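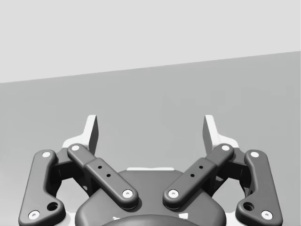
Render: Tien-fu Chou / Sinesach

Home & Rental Talk > Paint, Walls, Regret

Thread: When does the gray end

mudroom_marge
Original poster

I toured 11 apartments in June. Every one of them was gray. Gray walls, gray floor, gray counters, a gray backsplash with a slightly different gray grout so you'd know somebody had made a choice. In the last place the agent waved an arm at the living room and said it was "a blank canvas," and I have seen canvas, and canvas is at least a bit yellow.

I'm old enough to have lived through almond appliances and sponge-painted hallways. I know these things pass. My mother's kitchen was the color of a cooked pea from the time I was born until I left for college, and then one summer it was mauve, and no explanation was given. So I'm asking people who paint for a living or have been landlords: when does the gray end? Is there a date? I have to sign a lease by the end of the month and would like to know how long I need to hold out.

gableend
Senior member

2060. Mark your calendar.

Real answer, it's already ending. The flippers went to warm white a while back and the people who copy the flippers are getting there. What you're seeing in rentals is the tail. Landlords buy paint in five-gallon buckets and they do not throw out a bucket. Whatever was in fashion when the owner last had the garage cleaned out is what you're getting on your walls until that bucket is gone.

deferred_maintenance
Member

Landlord, small time, seven units. I'd like to speak for the defense.

I use one gray. It's from Unetti, it's called Quiet Harbor, and it's in every room of every unit I own including the closets. When a tenant moves out I can touch up a wall in ten minutes and you can't find the spot. Before that I had a different color in each unit because my wife thought it was nicer, and it was nicer, and I had a shelf of half cans with the labels fallen off and I'd stand there on turnover day dabbing little test spots behind the fridge like a man trying to defuse a bomb.

You all want "character." Character is what I was scraping off the ceiling of unit four.

mudroom_marge
Original poster

@deferred_maintenance I accept that one color is easier than many. My question is why it has to be that one. Cream also comes in buckets.

deferred_maintenance
Member

Cream shows hand prints. Cream next to a white trim looks like the trim is clean and the wall smokes. I tried cream.

pilar_in_the_basement
Member

Cream looks fine. You bought bad cream.

deferred_maintenance
Member

I bought Ritis cream, it wasn't cheap.

pilar_in_the_basement
Member

Then you bought bad expensive cream. I paint houses, I've put up a lot of Ritis, and their exterior line is great, but their off-whites have so much green in them you could raise tadpoles. Go one shade over toward the pinks. It reads as plain white to anyone who isn't holding a chip up to it, and it makes people look alive in the bathroom mirror, which I'd think would help you rent the place.

Also Quiet Harbor is a blue. I don't care what the can says. Put it in a north-facing room and you've got yourself a walk-in cooler.

deferred_maintenance
Member

It's a gray.

pilar_in_the_basement
Member

It's a blue and your tenants wear sweaters.

halfbath_hank
Member

Can confirm re: gray that's really some other color. We did our den in something that was plain as a sidewalk on the chip. Two coats in, my brother-in-law walks through the door and says "huh, lavender." I hadn't seen it until he said it and I've seen nothing else since. I had him over to help move a couch and he ruined a room.

gableend
Senior member

That's the bulbs, Hank. What have you got in there?

halfbath_hank
Member

The ones that came with the house.

gableend
Senior member

Go read the base of one. If it says daylight, that's your lavender. Swap in 3000K and look again after dark before you buy any more paint. Half the "my paint is wrong" threads on this board are light bulb threads and the other half are primer threads, and I say that with love, having started several.

tangerine_foyer
New member

Hi all, long time lurker! I feel like I need to stick up for the colorful people here because I'm a renter and I ASKED. I wrote my landlord a nice email, sent a picture of the color I wanted (a sort of apricot), said I'd do the work myself and paint it back when I left, and she said sure! It took me one long weekend and I've been happy every morning since. The hallway is tiny so it barely used any paint, and then I had so much left over that I did the inside of the coat closet too, and now I open it sometimes just to look (I know, I know).

So Marge, my vote is take the gray place if the rest of it is good, and just ask!

deferred_maintenance
Member

As the guy on the other end of that email: the answer is sure, and then you leave, and "paint it back" turns out to be a single coat of whatever was on sale, over apricot, with no primer. I have a bedroom that glows at sunset.

tangerine_foyer
New member

That sounds kind of pretty??

deferred_maintenance
Member

It was a tomato red. It looks like something's wrong in there.

pilar_in_the_basement
Member

Shellac primer, then two coats. Three if you're married to that blue.

the_other_lau
Member

I grew up in my grandparents' place on Lau Street, where every room had been painted by a different uncle, none of whom spoke to each other. Yellow kitchen, brown den, a stairwell in two greens that met at about the height my uncle could reach. It was ugly in all the ways you can be ugly with a brush. I'd give a lot to stand in it again. I now live in a gray condo I own outright and could paint any color I please, and I have been "getting samples" for longer than I was in college.

So some of this is on us, is my point. The landlord with the bucket at least has a reason. What's mine?

mudroom_marge
Original poster

Cowardice? I say that as one who once painted a whole dining room "Oatmeal" after bringing home eleven different reds.

the_other_lau
Member

Cowardice covers it.

gableend
Senior member

It's resale. People paint for a buyer they've never met who's going to repaint anyway. I had a client with a gorgeous deep green library, put it on the market, agent told her to gray it out. She paid me to do it. The buyer called me the week after closing. Guess what color.

halfbath_hank
Member

Lavender?

gableend
Senior member

Green, Hank. Almost the same green. I still had the formula. I've never felt so bad about an invoice, though I did send it.

cornerlot
Member

Unpopular opinion, I like gray. I have three kids and every toy they own is a color that was invented to sell cereal. By dinnertime the floor looks like a parade got hit by a truck. The walls are the one thing in my house that isn't yelling at me. When they move out I'll paint something exciting, and until then please leave me and my gray alone.

pilar_in_the_basement
Member

No argument, that's a good use of it. Gray was always fine as a thing behind other things. I painted a gallery in gray once and it was lovely, and that was with pictures on it. What gets me is gray behind gray. Gray couch, gray rug, gray dog.

cornerlot
Member

We do have a gray dog.

pilar_in_the_basement
Member

The dog is exempt.

tangerine_foyer
New member

Please post the dog!

cornerlot
Member

I tried. He's lying against the wall and you can't tell where he starts.

deferred_maintenance
Member

Update for those who've been yelling at me. I took a chip of Quiet Harbor down to the paint counter and asked the kid to read me what's in it. Black, a little white, and blue. Quite a bit of blue. I asked him if he'd call it a gray and he said he'd call it "Quiet Harbor." He'll go far.

I have over thirty gallons of it in the garage, so as regards Marge's question about when the gray ends, I'd put it at some years off.

pilar_in_the_basement
Member

I'm going to print this out.

gableend
Senior member

You can have it shot with a bit of raw umber to knock the blue down. Any decent counter will do it if the bucket's not full to the lid. Stir it like you mean it and do a test board first.

deferred_maintenance
Member

And then unit two doesn't match units one and three through seven, and I'm back behind the fridge with the little brush. No sir.

mudroom_marge
Original poster

Closing the loop before I lose my internet to the move. I signed. It's gray. It has a good stove, a real pantry, and a window over the sink that gets the morning sun, and I wasn't going to pass those up over a wall. I asked the owner if I could paint and he said the bedroom, yes, the rest, he'd "rather keep it neutral," and he looked so worried that I let it go.

So I have one room. I've got four samples taped up next to the window and they've been there through two breakfasts. Three are yellow. One is called Oatmeal and I don't know how it got in the bag.

pilar_in_the_basement
Member

Throw it out, Marge.

halfbath_hank
Member

Changed the bulbs. Still lavender but friendlier. Does anyone know if 3000K comes in the small base? The ones over the vanity are the skinny kind.

gableend
Senior member

They do. Take one with you to the store so you don't have to go twice.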